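Speaker notes: Household task collection at Tarnora, what we did and what we'd change
Tuesday, February 13, 2018
Slot is 40 minutes with questions. Skip the backup slides if we start late.

Slide 1. Title
Say who we are. Tarnora does the collection, Florncombe trains on it. I'm on the collection side, so training questions will get a short answer from me.

Slide 2. What we were asked for
Florncombe wanted examples of small bathroom jobs done by a two-armed robot under operator control. Tidying the counter, putting the cap back on a tube, moving a cup, straightening a towel. Nothing with running water in the first round. They asked for variety in how the job is done and didn't much care about speed.

Slide 3. Totals
We recorded 749 episodes starting in September. We threw out 138 of them. I'll come back to the reasons on slide 6. Leave the numbers up while people read them.

Slide 4. The bathroom set
We built it in a corner of the office, with the desks still close by. The vanity and the wall panels are fixed. Everything on the counter can be moved, and so can the towel. Mention that the head camera looks down over the basin and the towel bar together, so an operator can go from one job to the next without driving the base very far. 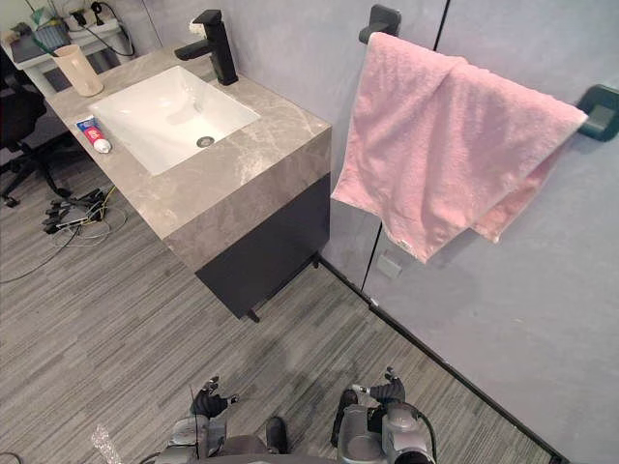
Start positions matter more than we expected. In the first weeks the operators put things back where they'd found them, out of habit, and the model learned the spot on the counter and ignored the object. Now each episode begins from a printed card. The card says which side the cup goes on, which way the toothpaste points, and how the towel hangs. Some cards ask for a messy towel on purpose.

Hands also start in different places. We had a run where both grippers always began low in front of the cabinet, and the policy got stuck if they started anywhere else. Half the cards now give a different start pose.

Slide 5. Operators
2 operators per shift, swapping at the end of each block. One drives, the other resets the counter and writes the label. The label is a plain sentence in everyday words. We tried a drop-down list and people picked the first thing that was close enough.

Don't spend long on the training for operators. If asked: a day on the Berkberg practice bench, then supervised episodes.

Slide 6. Why episodes were thrown out
Read from the slide. Main groups:
- label doesn't match what the arms did
- resetter's hand in view after the start marker
- dropped camera data
- operator gave up partway and didn't flag it

Failed attempts are not on this list. We keep those if they're labelled as failures. Somebody always asks.

Slide 7. Towels
Towels are the hard part. A soft thing over a bar never hangs the same way twice, and the fingers catch in the loops of the fabric. Play the short clip here, no sound. Point out the pause before the second grasp. The operator is deciding which layer to take, and that pause is in the data whether we like it or not. Florncombe tried trimming the pauses and got worse grasps. They've left them in for now.

Slide 8. Background
We get asked why we don't clear the room behind the set. Florncombe wanted ordinary background in at least part of the data. For the Domínguez round we'll record the same cards with the background screened off and compare the two.

Slide 9. Next round
Add the tap lever, dry. Add drawers. Second colour of towel. Cards get a number so we can trace a bad start pose back to its source without watching every episode.

Slide 10. Contact and questions
Leave this one up. The card template is free to anyone who wants it, ask at the Tarnora table after the session.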